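Endthorpe Walking and Orienteering Club
Minutes of the shirt meeting
Tuesday, May 12, 2026, upstairs room, Endthorpe Hall

Chair: Bushra Gondal
Minutes: Ritva Ruotsalainen
Apologies were received from the Dekthorpe members, who had their own training the same evening.

1. Opening

Bushra opened the meeting and thanked everyone for coming out in the rain. The minutes of the December meeting were accepted with one correction: the word "shorts" under item 3 must be "shirts". I am sorry for this mistake, it has caused some questions.

2. What we need to decide

Bushra reminded us that the club has had no common shirt after the old maroon ones were worn out. At the last relay our marshals wore their own clothes and walkers from other clubs did not know whom to ask for the way. The members agreed in December that we shall have a shirt again. Tonight was to decide colour, sleeve, logo and who pays.

3. Colour

Three colours have been suggested by members: bright green, orange and navy. Navy was dropped quite quickly, as it looks black between the trees. Orange had good support from the marshals. Against orange it was said that the road workers have it, and that Dekthorpe is already using an orange vest at their events and we would be mixed together with them.

For bright green it was said that it is a cheerful colour and that it is very different from what other clubs in the district are wearing. One member was worried that green disappears in the bush. Bushra answered that the bush here is more grey and brown than green for most of the year, and this green is much stronger than a leaf.

Vote: bright green was carried, with 4 against. The ones who voted for orange asked that it is written in the minutes that marshals standing on a road must still wear a safety vest over the shirt. This was agreed by all.

4. Sleeves and fabric

Short sleeves were agreed for the standard shirt. A long-sleeved one was asked for by the members who burn easily in the sun. Ketuta can supply it in the same colour but the minimum order is 20 pieces, and we do not have so many interested people. Bushra will put a list on the noticeboard. If the list becomes full we take it up again.

Regarding the fabric there was a long discussion. Cotton is more pleasant on the skin and polyester dries faster after washing. I had brought two washed pieces from Ketuta and these were passed around the table. The cotton one had become a little shorter. No decision on fabric was made, please see action list.

5. Logo and printing

The drawing of the club emblem was looked through. It is the same emblem as on our letter paper, with the name in small letters around. The proposal is a single colour, white, because every extra colour is charged separately by Stougaard.

The question was then how large the emblem should be. Some members wanted it across the full back, others preferred a small one on the front. Bushra said that we should think of what a person can see when a walker is coming towards him and is not standing still to be looked at.

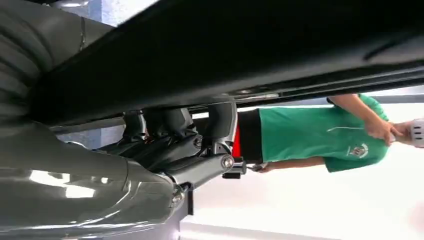 With a small white print on bright green the contrast is good and the emblem is easy to find, but the lettering around it becomes so tiny that it can not be read. It was therefore asked if the letters are needed at all. The older members like to keep them. A compromise was found: the small emblem stays as it is drawn, and the word ENDTHORPE is printed in plain capitals on the back. Carried without vote.

Stougaard has offered to print one trial shirt before the full order. This was accepted with thanks.

6. Payment

The club will pay for the shirts of the marshals. Other members pay their own. It was agreed to order 60 in total, and the unsold ones will be kept in the cupboard under the stairs for new members. Children's sizes are to be included, but how many is not yet known.

7. Other matters

The key of the map cabinet is again missing. Who has it is asked to give it to Bushra.

Left-over maroon shirts may be cut up for cleaning the compasses and the tent poles.

Action list

Bushra: list for long sleeves on the noticeboard. Sizes from all members.
Ritva: ask Ketuta for the price of a mixed fabric. Send the drawing to Stougaard, with the text for the back.
All: try your size before you write it down. Exchange after printing is not possible.

The meeting was closed by Bushra. The next meeting will be held when the trial shirt has come, and members will get a notice 2 weeks before.

Ritva Ruotsalainen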